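The developer behind Clikden, the block planned for the old Sodier print works, wants it understood that 73 flats with 12 parking spaces is generous. "Most councils would have let us build none," he said, when I asked who the 12 were for. They are for sale, separately, at a price he declined to give.

I asked how he knew the other buyers wouldn't own cars. He said the firm had "done the work on that". The work was a survey at Vandine, its last scheme, carried out in February, and he couldn't tell me how many residents had answered.

What about the streets nearby, where parking is free and already full by 6? "That's a matter for the council." The council, I pointed out, says it's a matter for the developer. He laughed at that, though not for long.

He was on firmer ground about buses. There are 2 routes past the door and he uses one of them himself — on Fridays, anyway. He drives the rest of the week.

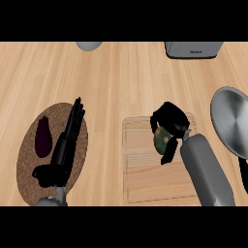

*A wooden tabletop, computer-generated.*

Would he live at Clikden? "In a heartbeat." Without a space? He said he'd need to talk to his wife. Sales open once the Escobar Road crossing is approved, and he wouldn't be drawn on a date for that either.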